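Home » Reviews » Around the House » Laundry helpers

Review: The Schwerdtfeger two-arm hanging station, or, can a machine please do my washing yet?

I have been promised a robot that does the laundry since I was small enough to be put in the basket with it, so when a friend at the Allelthorpe makerspace mentioned that they had a Schwerdtfeger station set up and running, I had my coat on before she'd finished the sentence. Regular readers will know that I usually look at irons, airers and the occasional disappointing steam mop, and that I judge them all by the same standard: would I still be using it in April? I've tried to be just as fair with this one, though it is a rather bigger thing to be fair to.

First, what you get. The station is a pair of arms, one at each side of a work surface, with a clothes rail standing at the back. You lay a garment down, the arms put it on a hanger, and the hanger goes up on the rail with its mates. It runs on a program called Fultix, which you teach by guiding the arms through the job yourself, over and over, until it has the idea. The people at Allelthorpe had taken theirs through 600 goes at shirts and singlets before I arrived, and they told me (cheerfully enough, considering) that it was around the halfway mark that it stopped flinging hangers.

Now, if you've never thought much about how you put a shirt on a hanger, I'd suggest trying it slowly tonight with your eyes on your hands. I did, standing in the bedroom feeling a bit silly, and I was astonished at how much goes on. You give the thing a shake, you find the neck by feel, you slip one end of the hanger in and sort of coax the fabric over the other shoulder, and all the while you're thinking about what to have for tea. A machine has to be taught every bit of that, and cloth never lands the same way twice. Give a robot a box and it will still be a box when it goes back for another look, but a T-shirt is a fresh puzzle every time you let go of it.

So how did it do? I brought along a bag of our own washing and we put 20 garments through over the course of an afternoon. It hung 14 of them to a standard I'd accept from a teenager, meaning they were on the hanger, the hanger was on the rail, and I didn't look too closely at the shoulders. Singlets were its best work by a long way, with those nice big armholes. Anything with sleeves gave it more to think about, and my husband's old flannelette pyjama top defeated it entirely, as it has defeated me.

The time per garment is where you'll need some patience. A good run took nearly 90 seconds, and I can do a shirt in the time it takes to sigh at it. On the other hand I was sitting down with a cup of tea the whole time, and there is a great deal to be said for a chore that takes all afternoon if it isn't your afternoon.

A few grumbles, in no special order. The motors have a whine to them that I stopped hearing after a while but the dog next door to the workshop did not. It wants wire hangers, and I got rid of all mine years ago in favour of the padded sort, which it can't manage. You still have to carry the basket over, take out a garment and lay it down with the neck facing the rail, and by then you are honestly most of the way to having hung it up yourself! It won't do buttons, and it has no opinion at all about colour order.

I should mention the Flaltus folding cabinet too, as several of you wrote in after I reviewed it. The Flaltus is quicker and it lives in a corner quite politely, but it only folds, and you have to clip each piece in just so. The Schwerdtfeger will have a go at a shirt that's been dumped in a heap, and I found I warmed to it for that.

Would I have one at home? Not at this stage, and not in our laundry, where the door already hits the trough. For a small alterations shop or an op shop sorting room, with plenty of the same sort of top coming through, I could see it earning its spot in a few years' time. I'll be going back for another visit once they've started on trousers, and I'll bring the pyjamas.

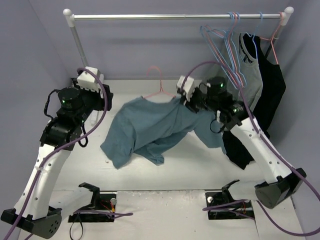 Teal short-sleeved shirt, pink wire hanger.

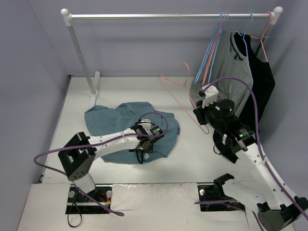
Allelthorpe, 2/13/23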